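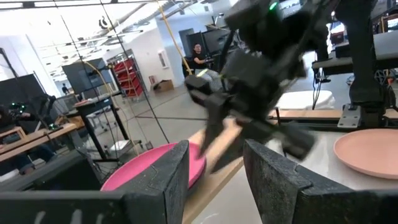
Desta Mamo
Baked the lemon bars again last night and I'm with the original poster. The recipe says to chill them four hours before cutting and mine still slumped. The top inch was fine and the layer over the crust was like pudding. I used the Proketti pan, the light metal one, if that matters.

crumbline
How long did you bake the filling?

Desta Mamo
20 minutes, as written. Oven at 350.

Leonie Buschmann
That is short for a filling that deep. The recipe was written for a 9x13 pan and a lot of people are making it in an 8x8. Same amount of filling in a smaller pan needs more time. I go until the middle moves a little when I tap the side and the edges don't move at all.

crumbline
Mine is a 9x13 and it was still soft, so it isn't only the pan. I think the flour is too low. There are two tablespoons in the filling for six eggs. I went up to a quarter cup and they cut clean.

Leonie Buschmann
A quarter cup will do it, but you can taste it. I'd sooner bake longer.

crumbline
I couldn't taste it and neither could the eleven people at work.

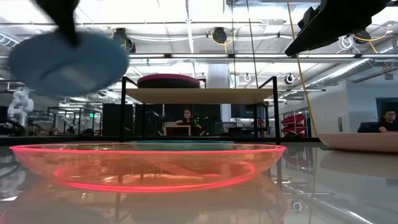

Page 2 of 2: Replies, newest last

oldstove_ret
Do either of you weigh the sugar? The recipe gives 500 grams and also says two cups, and those don't match. Two cups is closer to 400. I made it by weight the first time and it was very sweet and slow to set. By cups it was much better.

Desta Mamo
I did it by weight. Didn't notice they were different. That could be it.

Leonie Buschmann
Good catch. It was posted in April and I don't think the author has been back to fix it. I still say check the bake time first.

pieweights
Get an instant read thermometer. I have an Ustau that was cheap and works. Pull the bars when the middle reads about 170 and you can stop arguing over minutes.

crumbline
You leave a hole in the top.

pieweights
Powdered sugar covers it.

Desta Mamo
Has anyone used bottled juice? The store had Plunuvum lemon on sale and I bought two.

oldstove_ret
It will set the same. The flavor is flat. Add the zest of a couple of real lemons and it's okay for a potluck.

Leonie Buschmann
I would save the bottles for something else. There is only sugar and lemon in there to taste.

Desta Mamo
Update, Thu 15 October. Made them again with two cups of sugar by volume, the flour as written, and 28 minutes in the oven. Fresh juice. Chilled overnight. They cut clean except for one corner piece that stuck to the paper. A bit more tart than before and I liked that.

crumbline
So you changed three things and we don't know which one worked.

Desta Mamo
Correct. I'm not making a fourth pan to find out.

oldstove_ret
For the corners, butter the pan under the paper so it stays put, and leave the paper long on two sides for lifting.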